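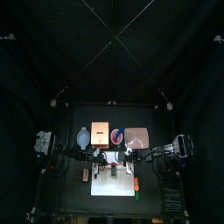 **Cross bracing** is a method of stiffening a rectangular frame by means of two diagonal members that run between opposite corners. It is used in buildings, bridges, scaffolding, shelving, furniture, tents and light enclosures of many kinds. A rectangle joined only at its corners can lean over into a parallelogram without any of its sides changing length, and a diagonal prevents this by fixing the distance between two of the corners. The arrangement takes its common name, X-bracing, from the figure the two members make, as do the thin pale lines that cross overhead inside a black fabric enclosure. The members may be bars, rods, timber, straps, cables or wires, and the choice depends mainly on whether they are expected to carry compression.

## Principle

A frame made of four straight members and four hinged corners is a mechanism. Pushed sideways at the top, it offers no resistance apart from friction at the joints. Real joints are never perfect hinges, and a bolted or glued corner will resist some movement, but the stiffness obtained in this way is usually small compared with that given by a diagonal.

When the frame is pushed from the left, the diagonal rising from lower left to upper right is stretched and the other is shortened. When the push comes from the right, the roles are reversed. A single diagonal must therefore work in both tension and compression. With two diagonals, each can be designed for tension alone, and the one that would be compressed is allowed to go slack or bow slightly out of line until the load is reversed.

The force in a diagonal depends on its angle. In a panel braced by a single active tension member, the tension equals the horizontal load divided by the cosine of the angle between the member and the horizontal. At 49 degrees the tension is a little more than one and a half times the load. Steeper diagonals carry greater tension for the same sideways push. Very shallow diagonals carry less, but they are long, sag under their own weight and are difficult to keep tight.

## Forms

### Tension-only bracing

Tension-only bracing uses slender members that have almost no strength in compression. Steel rod, flat strap and wire rope are the usual materials. The parts are light, cheap and easy to replace. The main drawback is slack: a loose diagonal does nothing until the frame has moved far enough to take it up, and a frame that rocks within this free movement may be subject to repeated small shocks.

Slack is removed by a turnbuckle, a threaded end or a wedge. Both diagonals are normally tightened a little at a time, in alternation, as tightening one fully before the other pulls the frame out of square.

### Tension and compression bracing

Heavier members, such as angle sections, tubes and sawn timber, can resist compression as well. The two members are often joined where they cross. This joint halves the free length of the compressed member for buckling within the plane of the frame and, if the joint is firm enough, gives useful restraint out of the plane as well. In timber the crossing may be a halved joint, but cutting away half the depth weakens both pieces, and many builders prefer to set the diagonals on opposite faces of the frame with a packing piece between them.

### Horizontal bracing

Diagonals are also placed in roofs and ceilings. Here they keep the plan of the structure rectangular and carry sideways loads across to the braced walls. Horizontal bracing does not by itself stop the walls from leaning. A box-shaped frame standing on legs generally needs resistance to racking in both of its vertical directions as well as in plan, whether from diagonals, rigid panels or stiff corners.

## End connections

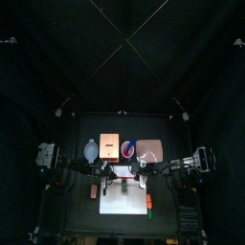

The end connection is commonly the weakest part of a light braced frame. A diagonal should meet the other members at a point where all their centre lines cross, so that the forces balance without bending any of them. In practice there is seldom room, and the diagonal is moved along by a short distance known as the eccentricity. Corner hardware adds its own crowding: small light-grey brackets, of the sort seen at the back corners of a black tabletop with thin diagonal members crossing above it, occupy the very place at which a brace would ideally be fixed. The usual remedies are a gusset plate, which spreads the connection over a larger area, or a lug fixed a short way along the rail.

Three kinds of end fixing are common in light work:

- **Hooked ends** are quick to fit but open out under high load.
- **Eye and bolt** fixings allow some turning, which helps when the frame is not quite square during assembly.
- **Clamped ends** grip the member by friction and need to be checked after the first loading.

Holes for bolts are made with a small clearance. The clearance at both ends adds directly to the slack of the diagonal, so a well-made rod with poorly fitted holes may perform no better than a loose one.

## Squaring and adjustment

Crossed diagonals offer a simple test for squareness. In a true rectangle the two diagonals are equal in length, and a difference between them shows both that the frame is distorted and in which direction. The longer diagonal is the one to be shortened.

The Pelik method, used for portable frames, fixes the diagonals loosely, sets the frame level and then tightens the longer diagonal until the difference is no more than 2 mm. Both are then brought up to their working tension. The Warholm method works in the opposite order: the frame is held square by temporary clamps and the diagonals are cut or adjusted to suit. The second is slower but leaves less residual stress in the corners.

Tension in fine wires is sometimes judged by the note given when they are plucked. The test is useful for comparing two wires of the same length and size, but it gives no absolute value unless the length and the mass per unit length are also known.

## Limitations

Cross bracing obstructs the panel in which it is placed. Doors, windows and access openings usually have to be put elsewhere, or the bracing has to be changed to another form, such as the K-brace, the knee brace or the portal frame. In open-fronted structures it is common to brace the rear and sides and to rely on stiff corners at the front. The result is an uneven frame that twists as well as leans when pushed.

Temperature also has an effect. Where rods and frame are of different metals, the tension changes with warming and cooling. In the Higuchi pattern of frame, a disc spring is fitted at one end of each rod to limit this change. The spring is set at 80 per cent of its full compression, leaving the remainder for movement.

## Inspection

Light tension bracing is inspected for loss of tension, bent ends, worn holes and corrosion at threads. A wire with broken strands at the end fitting is replaced, and its partner on the other diagonal is normally replaced at the same time so that both stretch alike in use. Frames that are taken down and re-erected are checked at every fifth assembly under the Pelik method, or after 5 months if left standing. 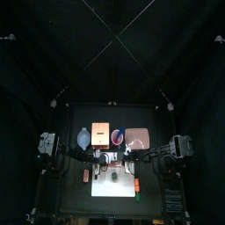

Harpreet Lévesque disputes the interval, arguing that new wire rope loses most of its initial tension in the first days of loading and that a check left until the fifth assembly comes too late to be of use: "Tighten it, load it, leave it overnight and tighten it again. After that the interval hardly matters." The Wikico handbook on temporary frames takes a similar position for rope but not for solid rod, which has no lay to settle and shows little early loss apart from bedding-in at the joints.

## See also

- Gusset plate
- K-brace
- Portal frame
- Shear panel
- Turnbuckle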